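Trarkholm Public Library
The Trarkholm branch will reopen to the public on Tuesday at 11 a.m. This thread sets out what has changed and what patrons should know before they visit.

Trarkholm Public Library
Items borrowed before the closure have been renewed automatically through the end of December. No fines were charged while the building was closed. Patrons who received a notice in error may disregard it.

Trarkholm Public Library
The Rustum Reading Room now has seating for 100 people. Food is not permitted in the room. Covered drinks are allowed at all seats except those beside the local history cabinets.

Trarkholm Public Library
The local history collection has been moved to the second floor. It includes 727 bound volumes of town records, along with the Mohmand family letters. Original letters may be viewed by appointment. Copies are on the open shelves.

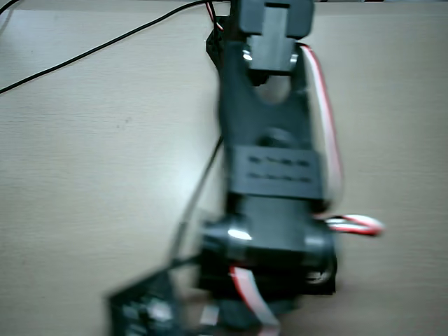 Trarkholm Public Library
Study tables may be reserved through Plurka, our new booking system, using a library card number and PIN. Reservations last two hours and may be extended if no other patron is waiting. The tables have a pale beige top with a faint wood-grain pattern, and we ask that patrons place a mat or folder under anything that could scratch it. Mats are kept at the front desk.

Trarkholm Public Library
Holds placed during the closure remain in the order in which they were received. Patrons will be notified by email or text when an item is ready. Each item will be kept on the hold shelf for seven days.

Trarkholm Public Library
The large print section has gained 300 titles and is now next to the elevator. Requests for further titles may be left at the front desk or sent through the contact form on our website.

Trarkholm Public Library
The parking lot entrance on the north side remains closed while paving is completed. Please use the main entrance. The book drop beside it is open at all hours.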